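Protein bench notebook, September

Picking up from where I left the Zein prep before the long weekend. Short version: the E. coli route is dead to me, at least for this construct, and I've moved the whole thing over to yeast. Longer version follows, mostly so Folasade doesn't have to ask me again in the hallway.

The bacterial expression looked great on the gel, as it always does. Huge band, right size, all of it in the pellet. I tried 18 degrees overnight, I tried less IPTG, I tried the fusion tag that everyone swears by, and what I got was a slightly smaller huge band, still in the pellet. Refolding gave me a cloudy tube and a bad mood. The protein has four disulfides and I should have listened to them from the start.

So, Pichia. The secretion construct has the alpha-factor leader in front and the His tag at the C-terminus (the N-terminal version gets clipped, see my pages from the spring). Linearized the plasmid, electroporated, plated on zeocin. Lots of colonies on the low plate, a handful on the high one. I picked 5 from the high plate and named them P1 to P5 because I have no imagination.
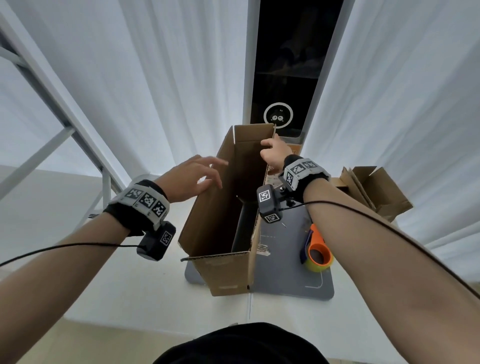
Small-scale test was in baffled flasks, 28 degrees, methanol fed once a day to half a percent. I took a mL of supernatant every morning and kept it at minus 20 until I had the full set to run side by side. P2 and P4 both make something at the right height by day two, and P4 keeps climbing through day 3 while P2 flattens out. P1 grows like crazy and secretes nothing at all that I can find. P3 and P5 are faint, and I'm not going to spend gel space on them again.

There's a smear above the main band in P4. My guess is glycosylation - we have one N-X-T site sitting on a loop that is probably exposed. Folasade thinks it could be uncleaved leader, which would also put it high. Easy enough to sort out: EndoH on half, mock on the other half, run them next to each other. If the smear collapses, I win and she buys coffee. If it doesn't, N-terminal sequencing, and I buy coffee and also pay for the sequencing out of the consumables line.

Things I want to remember for the next induction:

Spin the glycerol culture down gently before going into methanol medium. I went too hard on the first round at 3,000 x g for way too long and the pellet was like chewing gum. Half the time is plenty!

Keep the pH at 6. At 5 we had a lower band showing up on day three, and that's almost certainly a protease chewing on us. Casamino acids helped a bit too, though they make the supernatant foam like a cappuccino.

Methanol goes in at 9 in the morning, every morning. I skipped to the afternoon once and the cells sulked.
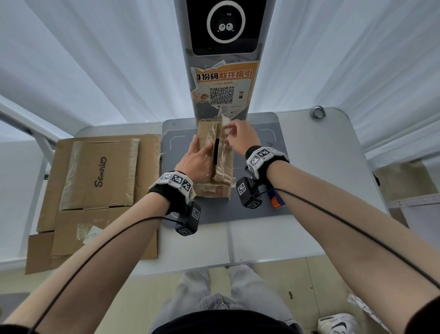
Purification, first pass. Supernatant through a 0.22 filter, adjusted to pH 7.8 by hand (slowly, it goes milky if you rush, then clears), and onto the nickel column. Peak came off early in the imidazole gradient, earlier than I'd like, which makes me think the tag is partly buried. The integrated area was 1,801 on the detector's own units, and I'm writing that down only so I can compare it to the next run on the same machine. It doesn't mean anything on its own.

The eluate was clean by Coomassie apart from that same smear. Activity is where I got happy. The E. coli refold gave basically background in the substrate assay and this one took off right away, so much that I had to dilute and repeat because the first points were already off the top of the curve. I haven't worked out a specific activity yet - I want a proper concentration first, and the A280 is no good while there's imidazole in there. Dialysis is going in the cold room overnight, two changes of buffer.

Folasade Oyewole asked whether we should just skip ahead to HEK cells, given the glycans. I don't think so, not yet. If all we need is antigen for the rabbit serum, the yeast sugars may be a nuisance (antibodies against mannose, hello) but EndoH should take most of that off. If the structure people want crystals, that's another conversation and they can help pay for the medium.

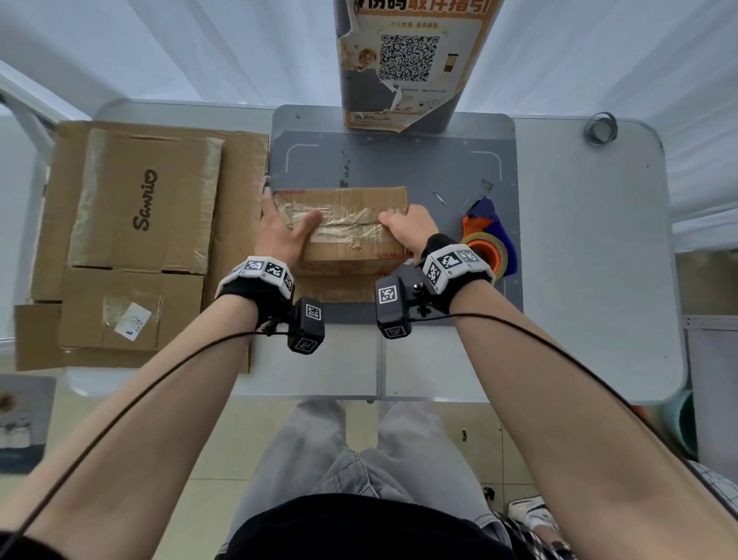 Hands on a flattened box, gray mat on the white folding table.

To do: EndoH test on P4. Glycerol stocks of P2 and P4, in duplicate, and one set in the other freezer. Pour more YPDS plates. Ask whether the small fermenter is free later this month, and if it is, read up on the methanol feed before I promise anyone a gram.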